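3.2. Avertissements sanitaires et intention d'achat

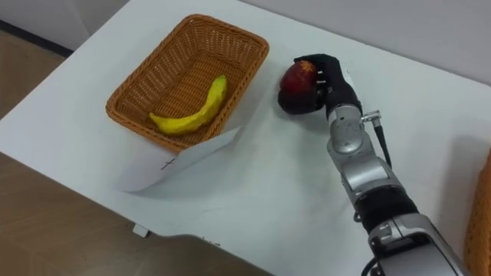 Les obligations d'affichage imposées aux fabricants de boissons sucrées reposent sur une hypothèse simple : un message lisible, placé au moment du choix, réduit les achats. Les travaux antérieurs portent surtout sur les mentions imprimées sur l'emballage. Nous examinons le cas des messages diffusés en rayon, dont le texte est fixé par l'autorité sanitaire et non par la marque.

L'enquête a été menée en février auprès de 3 169 adultes, recrutés dans les points de vente de l'enseigne Eltach. Les participants ont été répartis au hasard entre trois conditions : aucun message, message factuel sur la teneur en sucre, message portant sur le risque de diabète de type 2. Chacun composait ensuite un panier parmi 20 produits, comprenant des boissons, des fruits frais et des biscuits. Les questionnaires incomplets, au nombre de 112, ont été écartés avant l'analyse.

Figure 1. Pomme, banane et panier à fruits sur une table blanche.

Le message sur le diabète est associé à une baisse de l'intention d'achat de boissons sucrées par rapport à la condition sans message. L'écart est plus faible pour le message factuel et n'atteint pas le seuil de signification chez les répondants de plus de 60 ans. Aucune différence n'apparaît pour les biscuits, que les messages ne mentionnaient pas. La part des fruits frais augmente légèrement dans les deux conditions avec message — un résultat que nous n'avions pas prévu et que le protocole ne permet pas d'expliquer.

Une seconde mesure, prise 12 semaines plus tard auprès des répondants du site de Sodside, montre un souvenir correct du message chez une minorité d'entre eux. Plusieurs l'attribuaient au fabricant. Cette confusion sur la source a déjà été relevée dans l'étude pilote Skavent, où le logo de l'autorité figurait pourtant en tête de l'affiche.

Deux limites doivent être signalées. L'intention déclarée ne vaut pas achat, et les tickets de caisse n'ont pas pu être rapprochés des réponses. Par ailleurs, les magasins participants appartiennent tous à la même enseigne, dont la clientèle est plus urbaine que la moyenne nationale. La section 3.3 traite de la formulation des messages.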